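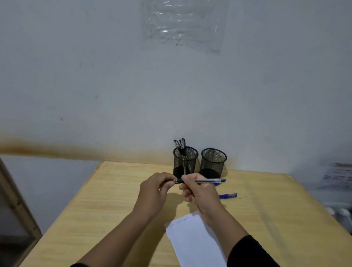 Indesmont Office Supply – Desk and Writing Equipment Team

Petek mesh pen holder, round, black

Cylindrical desktop cup for pens, pencils and markers. The wall is black metal mesh, closed at the top by a solid rim and at the bottom by a solid base. Sold singly or as a set of 2. The set is intended for desks where two groups of writing instruments have to stay apart, such as black ink and blue ink.

Use
Standard ballpoint pens stand upright with their caps and clips above the rim and can be picked out by the cap. With only a few pens in the cup they lean against the rim at different angles. This is normal and does not affect stability. Pens with a clear barrel, pens with an opaque barrel, and capped or retractable types can be mixed freely.

Place the cups at the back of the desk, against the wall, so that the writing area in front stays free for paper. On a shared desk we recommend one color of ink per cup. Spare refills are better kept in a drawer, as they can work their way into the mesh.

Construction
Body: steel wire mesh, powder coated
Rim: rolled steel, no exposed wire ends
Base: steel, closed, with non-slip pad underneath
Height: 11 cm
Finish: matte black
Assembly: none

Capacity
Capacity depends on barrel thickness and on the type of clip. Thick markers and highlighters reduce it considerably. Do not force pens in; if the last one does not drop to the base under its own weight, the cup is full.

Care
Wipe with a dry or slightly damp cloth. Dust that settles in the mesh comes off with a soft brush. Ink on the coating should be removed the same day with a little dish soap. Do not use solvent or abrasive pads, and do not put the cup in a dishwasher. If the pad underneath comes loose, clean both surfaces, let them dry and fit a replacement pad (order under Petek spare parts, pack of 4).

Compatibility
The round cup fits the Stirau desk tray, large size only. The small Stirau tray has a shallower recess and the cup will tip when full. It does not fit the Nostska wall rail, which takes square cups.

Ordering
Single cups ship from stock. Sets are packed in one carton with a cardboard divider; check both rims for dents before discarding the carton. Mixed orders with the Stirau tray leave the warehouse together unless split delivery is requested at checkout. The coating color may differ slightly between production runs, so cups that will stand side by side should be ordered as a set.

Product contact: Hanne Hyvönen, Desk and Writing Equipment
Data sheet last revised in June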